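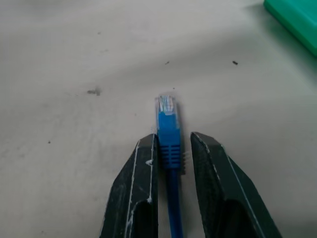
Blue patch cable with RJ45 connector

Patch Cables: Frequently Asked Questions

Last updated: 15 Oct 2020

On this page we collected the questions which customers of Landine ask us most often about Ethernet patch cables. If you do not find your question, please write to us with the form on the Contact page. We answer in English and in two more languages.

CHOOSING A CABLE

What is a patch cable?

A patch cable is a short or medium network cable which already has a connector on both ends. You use it to connect a computer to a wall socket, a router to a modem, a printer to a switch, and so on. The long cable inside the wall of a building is a different type. It has solid wires and it should not be bent again and again. A patch cable has stranded wires, so it is softer and can be moved.

What does RJ45 mean?

RJ45 is the everyday name of the clear plastic plug with eight contacts. Some technical books use another name, 8P8C, but in the shops everybody says RJ45 and we do the same. If your device has a network port of normal size, this plug will fit.

My telephone cable looks almost the same. Can I use it?

No. The telephone plug is narrower and has fewer contacts. It may go into the network port, but it can push the outer contacts of the port to the side and they do not always come back. Please check the width of the plug before you insert it.

Does the color of the cable mean something?

The color has no influence on speed or quality. A blue cable and a gray cable from the same series are the same inside. Many offices make their own color rule, for example blue for the computers and another color for the phones. If you make such a rule, write it down on paper and keep it near the cabinet. We have visited customers where the rule was known only by a person who had left the company.

Blue is our most common color, and it is the one we always try to have in stock.

Which category do I need?

Look at the text printed on the jacket of the cable. For a home connection up to one gigabit, Cat 5e is enough. Cat 6 costs a little more and we recommend it when you buy new. Cat 6A is for ten gigabit over longer distances. It is thicker and more stiff, so behind a desk it can be annoying.

A cable of higher category works also in older devices. The speed is decided by the slowest part of the connection.

What length should I order?

Measure the way that the cable will really go, along the wall and around the furniture, and then add a little for the ends. Do not measure the straight line through the air. Please do not order much too long either. A big roll of extra cable behind the table collects dust and somebody will pull it with the foot.

The complete connection from one device to the other should not be longer than 100 meters. This includes the cable in the wall and the patch cables on both sides.

Do I need a shielded cable?

In a normal apartment or office, no. A shielded cable is useful near strong motors, elevators or many power cables. The shield only helps when the sockets and the devices are also made for it.

What is the difference between the Fultine and the Soltari series?

Fultine is our basic series. It is unshielded, Cat 6, with a round jacket and a simple plug without cover. Soltari is shielded, Cat 6A, and has a rubber cover over the clip. For a computer which stays in one place we suggest Fultine. For a cabinet where cables are changed often, Soltari is more comfortable, because the clip does not catch on the other cables when you pull one out.

Do you still sell the flat cable?

The flat cable was sold under the name Jia and we stopped it in May. It was practical under a carpet, but the wires in a flat cable are very thin and we had too many returns. The cables already sold keep their full warranty.

CONNECTING AND DISCONNECTING

Which side of the plug goes up?

It depends on the device. Look at the port first. There is a small notch on one side, and the plastic clip of the plug must be on that side. Push straight until you hear a click. If it does not go in with light force, turn the plug and try again.

How do I know that the plug is inserted completely?

Pull the cable very lightly after the click. It should stay. On most devices there are also one or two small lights near the port. If both ends are connected and the devices are switched on, at least one light should be on. Some devices have no lights, or the lights can be switched off in the settings.

How should I take the cable out?

Press the clip against the plug, keep it pressed, and pull on the plug. Never pull on the cable itself. When you cannot reach the clip with the finger, use something flat and blunt, like a plastic ruler. A knife is a bad idea.

The clip is broken. Is the cable still good?

Electrically yes, probably. But it will slide out of the port slowly, and then you will look for a long time why the connection is sometimes there and sometimes not. We advise to replace it. There exist small repair clips, but in our experience they hold for some weeks only.

Can I disconnect the cable while the computer is on?

Yes, nothing will be damaged. Save your work first if you have opened a file from a network drive. If the cable also gives power to the device, as it is the case with many office phones and cameras, the device will switch off.

How often can I plug it in and out?

Our cables are specified for 2,000 insertions. For a normal user this is more than the life of the computer. If you have a test bench or a classroom, consider a short extension which stays in the port of the device, so the port itself is used less.

CARE AND CLEANING

How do I clean the connector?

Disconnect both ends. Look at the gold contacts under good light. Dust can be blown away with a small rubber blower. For fingerprints or something sticky, use a cotton swab with a little isopropyl alcohol, and let it dry for some minutes. Do not use water, oil or kitchen cleaner. Do not scratch the contacts with metal, the gold layer is very thin.

Before you begin, wipe the table. Crumbs and small pieces of dirt on the table go easily into an open plug, and from the plug they go into the port of your computer.

The port of my laptop is dirty, what can I do?

Switch off the laptop, hold it with the port toward the floor, and use the blower. If there is something hard inside, please let a repair shop do it. The springs in the port are thin like a hair and they bend quickly.

How much can I bend the cable?

Do not bend it sharper than a circle with a radius of four times the thickness of the cable. You do not need to calculate. If the cable makes a soft curve it is fine, if it makes a corner it is too much. The most critical place is directly behind the plug.

What is the best way to store cables?

Make a loose roll, the size of a small plate, and close it with a hook-and-loop strap. Do not wrap the cable tight around your hand and do not make a knot. Kitchen ties with wire inside can press into the jacket. A label with the length on each roll saves time later, since nobody wants to unroll five cables to find the long one.

Can I use the cable outdoors?

No, both series are for indoor use. Sun makes the jacket hard, and after one or two winters it will crack.

PROBLEMS

The connection works but it is slow.

Try another cable first, it is the fastest test. If the speed is now good, the old cable has a problem with one of the wire pairs. A gigabit connection needs all four pairs. When one pair is interrupted, many devices go down to 100 megabit and give no warning.

If the speed stays the same, connect to another port of the router, and after that ask your internet provider.

Can I put a new plug on the cable by myself?

It is possible with a crimping tool, if the plug is the correct type for stranded wires. After you cut our plug, the warranty ends. For a single cable a new one is cheaper than the tool.

Can I connect two patch cables together?

Yes, with a coupler. Every coupler is one more place where something can go loose, so one longer cable is better when you have the choice.

ORDERS AND RETURNS

Where do I find the article number?

It is on the bag and in the invoice. The blue Fultine cable has the article number 2336 in the old catalog and 324 in the new one. Both numbers work in the search field.

Can I return a cable when the length is wrong?

Yes, if it is clean and the original bag is included. The bag may be open. Please use the return form and write the article number on it. The cost for sending is paid by the customer, except when we have sent the wrong article.

Do you take old cables for recycling?

We take them at our counter, also from other brands. Please remove the straps and labels. By mail we cannot accept them.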